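Budget for the Bench, Then the Arm

Opinion
8 January 2024

Most equipment requests for two-armed robots that cross my desk have the same shape. One line covers the arms and hands and takes nearly all the money. A second line says "accessories" and carries a round number that was plainly picked to make the total look tidy. I have reviewed budgets for the Mirnstead lab for long enough to distrust the second line, and I think the whole format should go.

The arms are the easy part to price. A vendor sends a quote, the quote has a date on it, and the terms are clear. The rest of the station is spread over small purchases that no vendor will quote together: table, mat, gloves, cable, mounts, screens, seating, and the objects the robot is supposed to handle. Our last full request ran to 115 line items. Of those, 70 were added after the first draft, and all of them were below the threshold that triggers a second signature. That is how a project goes over its budget without any single bad decision.
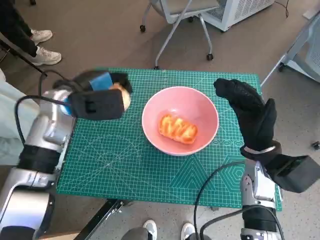 My proposal is that a request should be written from the task outward. Start with what has to be picked up, put down and handed over. Then list every surface, fixture and consumable the task touches. The arm comes last, because by then you know the reach and the grip it needs. The Fatport site tried this order in July for a packing station and ended up with a smaller arm than the one it had penciled in. The money saved went into spare gloves and a second set of cables.

The usual objection is that the operator's side is a software matter and belongs to another budget. I don't accept it. An operator takes up floor, and floor is the scarcest thing we have. A person in a white headset with both hands up and fingers spread needs clear space on every side, and office chairs on casters will drift into that space unless the plan gives them somewhere else to go. Put the operator's area on the drawing at full arm span before anyone agrees to a table size. The Dikwood plan left it off and the table had to be reordered in a shorter length.
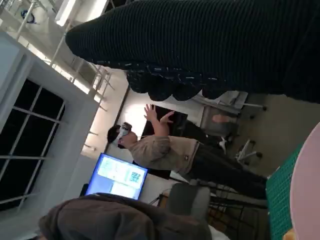

Headsets should be bought in pairs, with the spare kept charged. The same goes for anything an operator wears or looks at, and for the monitor, which tends to be borrowed from someone's desk and then asked for back. I would also charge seating to the station. It sounds petty, but two office chairs standing on the floor near a headset user are already part of the layout, whoever paid for them, and a drawing that leaves them out is wrong. The same drawing should show railings, windows and light fixtures, all of which affect where a camera can usefully point.

Protection and storage are the next gap. Requests rarely mention either.
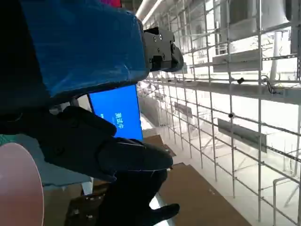 Wrapping, racking and floor cover ought to be a single budget heading with one owner. Split three ways, each piece gets bought late and at retail price. Blue plastic film around an arm segment is a cheap item, and so is a sheet of brown cardboard on the floor, but both get used up and both need a reorder point. A white metal grid with brackets at several heights costs more and lasts for years, so it belongs with capital equipment. I would set the review period at 6 months for the first group and 5 years for the second – the Han project used one period for everything and spent its meetings on tape.

Test objects deserve a line of their own. Food is awkward here. It goes stale, it sheds crumbs, and no two pieces are the same size, all of which is useful if the robot is meant for a kitchen and a nuisance if it isn't. Either way it is a recurring cost and should be entered as one, with the bowls and mats it is handled on listed beside it.

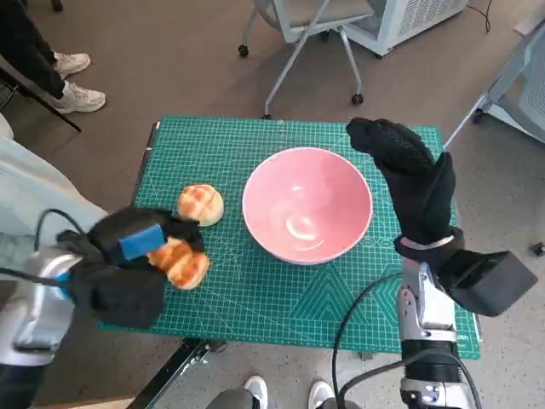

Two pineapple buns and a pink bowl at the cutting mat, one bun held in the robot's gloved left hand.

The form I would like to see has four headings: task objects, bench and floor, operator, robot. Each would carry a purchase cost and a yearly cost, and a request with a blank in the yearly column would go back to its author unread. Mirnstead could adopt this for the next round without changing any of its approval limits. The draft form is with purchasing now, and comments on the column headings are welcome.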